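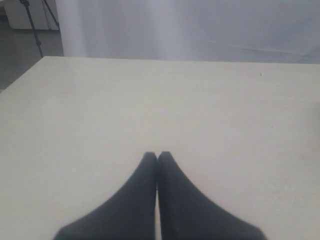
What is a strike, and why would a doctor go on one?

My nephew asked me this in the car last month, right after we drove past a big crowd of people waving signs outside Ballthorpe Hospital. I gave him a pretty bad answer, so I've had another go at it.

A strike is when a group of workers agree to stop working for a while. They do it when they're unhappy about something at work, like their pay or how long their shifts are, and talking to the boss hasn't fixed it. One person staying home doesn't change much. A whole lot of people staying home on the same day is very hard to ignore!

Who decides?

Mostly, the workers vote. Lots of them belong to a club called a union (you say it YOON-yun), and the union asks every member the same question: should we strike, yes or no? At Ballthorpe, 202 doctors voted yes and 15 voted no. After a vote like that, the union tells the hospital when the strike will start and how long it will last. This one was set for 72 hours, or three whole days and nights.

But what about the sick people?

I worried about this too when I was a kid. If you break your arm during a doctors' strike, you should still go to the hospital, and someone will still look after you. Before it starts, the hospital and the union work out who will cover the emergency room. The things that get moved are usually the ones that can wait a bit, like a checkup or a planned operation. It's still annoying if you're the one waiting, and some people get really upset about it. My neighbor Efe Afolabi had her knee operation put off until April and she was not happy - she told me so over the fence, twice.

Does everybody agree?

Nope! Some people think doctors should never strike, whatever happens. Others think tired doctors make more mistakes, so shorter shifts would help patients too. In our town 3410 people signed a letter backing the doctors, and plenty of other people wrote to the newspaper to complain about them.

How does it end?

With talking, most of the time. Both sides sit in a room (often for hours, with a lot of coffee) and each gives up a little of what they wanted. When they agree, the workers usually vote again on the new deal. If they say no, it's back to the room.

Words to know

Union: a group of workers who join together to speak up about their jobs.
Picket line: the people standing outside with signs during a strike.
Shift: the hours a person works in one go.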